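Desk pickups with a hand-held gripper: the rules we work to

Orninley bench notes, updated Fri 5 March

Quick version of how we run desk sessions. Written fast, between two sessions, so expect gaps. If you only read one part read "Before you start" and "The grip". Most of the takes we threw out last round failed on one of those two.

The Grajales checklist is still the long version and it still wins if the two disagree. It is also 32 pages and people don't open it at the desk. So, this.

What it covers: one person, one hand-held gripper, one real desk, small everyday objects. Not the arm. Arm rules are in the Cullside notes, different set, don't mix them. Floor work and shelves above head height also not covered.

Before you start

Power and pads first. Squeeze the trigger all the way, let go, do it again. Fingers should close evenly and open evenly. If one side lags, stop and swap the tool. Don't "warm it up", that never fixed anything.

Look at both pads. Ribs clean, no tape residue, no crumbs. A greasy pad slides on plastic and you'll blame your grip for the next hour. Damp cloth, no alcohol on the soft pads, dry them off.

Check the screws on the finger bodies. Finger tight is not tight. Use the driver in the kit.

Lens clean. Wipe, check, wipe again.

Then the desk. Rule one, and the rule we argue over most: leave the desk as its owner left it. No tidying. No squaring up paper, no hiding cables, no turning mugs so the handle faces the right way. The whole point of going to a real desk is that it's a real desk. Things you may move: anything sharp, anything hot, open drinks near electronics, private paperwork (ask the owner first, and let them move it). That's the list. If you move something write it in the session log with one line on why.

Start pose

Stand where a person would sit or stand to use the desk. Gripper open, held level, back from the desk edge. Hold two seconds. Don't touch anything yet, don't lean in.
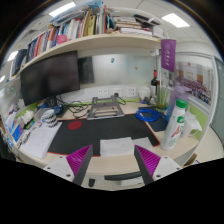
Grandside does this part differently: there they clear a hand's width around the target before every take, and the line from them is that a beginner learns nothing from knocking over the same cup four times. Fair enough for a first day. After the first day we'd say no. Clearing the desk teaches a reach that only works on cleared desks, and then someone has to unteach it.

If you've got a real beginner, do the Grandside version for the first 2 practice takes. Practice only, mark them as practice, don't submit them.

Choosing the target

Pick before you raise the tool. Say it out loud if you like. Changing your mind halfway through a reach gives a take with a wobble in it that no one can use.

Good first targets: upright, light, closed, narrower than the open fingers. Small bottles, capped jars, a roll of tape on its side.

Poor first targets: glass with something in it, anything with a cable attached, soft bags, paper. Cables are the worst. You lift the mouse, the cable lifts the cup. Leave those for people who've done a full round.

Anything full and uncapped is off the list for everybody. Doesn't matter how good you are.

Check the way out as well as the way in. People plan the reach and forget they have to come back with something wider than the empty fingers.

The reach

Slow. Slower than that. Same speed the whole way, no rush at the end.

Come in level for upright things. Tilting the wrist down makes one pad arrive early and the object tips away from you. If you must tilt to clear an obstacle, do it early, then level out before the pads are near the target.

Keep your other hand behind your back or in your pocket. Not hovering. Hovering hands end up in the take, then they help, then the take is no good.

If you bump something on the way: stop, hold still, then carry on if the target is still upright. Log it. A bump that's logged is fine. A bump that's cut out is not, we have had that talk already.

The grip

Both pads touch together. That's the bit to practice. Centre the object between the pads first, then close, and don't use the closing to drag it into the middle.

Close until it holds and stop. More squeeze is not more grip. Thin plastic caves, the ribs lose contact, and down it goes.

Hold on the body and not the cap. Caps turn. A screw cap held by the tool can unscrew itself while you carry it, especally if your wrist rolls.

Aim for the widest straight part you can reach. Too high on a tall thing and it swings. Too low and the top leans.

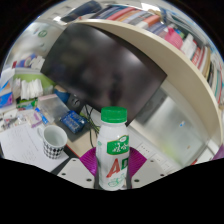 Checking the hold comes before any travel, every time, even on the easy stuff. Count to two with the object still and look for lean, slip or twist. With a slim bottle like the green-capped one, held upright between the two pads, you want the same thing at the end of the count as at the start: cap up, one pad either side, nothing creeping. If it creeps, put it down where you got it, open fully, start the take again. Don't regrip in the air. Regripping in the air is how we lost a lamp in May.

Carry and place

Lift straight up first, sideways second. Clear the tallest thing on your path and then a bit more. Mugs are taller than you think when you're watching the object in the fingers.

Keep it away from screens. Not a suggestion. Go round a monitor, never across the front of it with the object close to the glass. Same for open notebooks and anything with handwriting on it, it's someone's work.

Set down flat. Base touches, pause, open both fingers, back out level. Don't drop the last bit. You'll hear the difference, a placed bottle makes hardly any noise.

Back out the way you came. Lots of takes go wrong after the placing is done — person relaxes, wrist drops, finger clips the thing they just put down. The take isn't over until the tool is back at the start pose and held there.

When to stop

Stop the take if:
someone walks into reach of the tool
anything liquid is on the desk that wasn't there before
the owner comes back and wants their desk (their desk, they win)
a pad looks loose
your hand is shaking

That last one gets ignored. The tool isn't heavy but holding it out level gets to your forearm. Swap people or sit down. We don't give out points for finishing a set tired.

Logging

One line per take. Target, result, bumps, anything moved. Write it straight after, not at the end of the session when it's all one bottle in your head.

Result is one of three words: clean, bumped, failed. Please don't invent new ones. Last round we had "mostly ok" and "fine i think" and someone had to go back through every one of them.

Keep the failed takes. Keep all of them. We had 2503 logged takes last round and 479 were failed, and the failed ones got more use in review than the clean ones did. Deleting them makes the numbers look nice and tells us nothing.

Privacy, short version

Real desks have real people's things on them. Ask before the session, in writing. Ask again on the day. Check for letters, badges, pill boxes, passwords on sticky notes, photos of people on the wall or in view through a window. If you spot one after the take flag it in the log and the reviewer will deal with it. Screens off or locked before you start, and it's the owner who does that.

If the owner says no to one area of the desk then that area is out, for the whole session, even as background. Turn your body and pick another start pose.

After

Everything back where it was. Own phone snap of the desk before you begin helps here, delete it when you're done.

Wipe the pads. Trigger check again, same as the start. If it passed before and fails now, put a red tag on it and write down which take you noticed it, even a guess is usefull.

Tool goes back in the case fingers open. Closed fingers leave a set in the pads.

Still to sort out: left-handed start pose (the current one is awkward, we know), and what to do about desks with glass tops where the reflections get everywhere. Send notes if you've got them. Next update when there's enough to change.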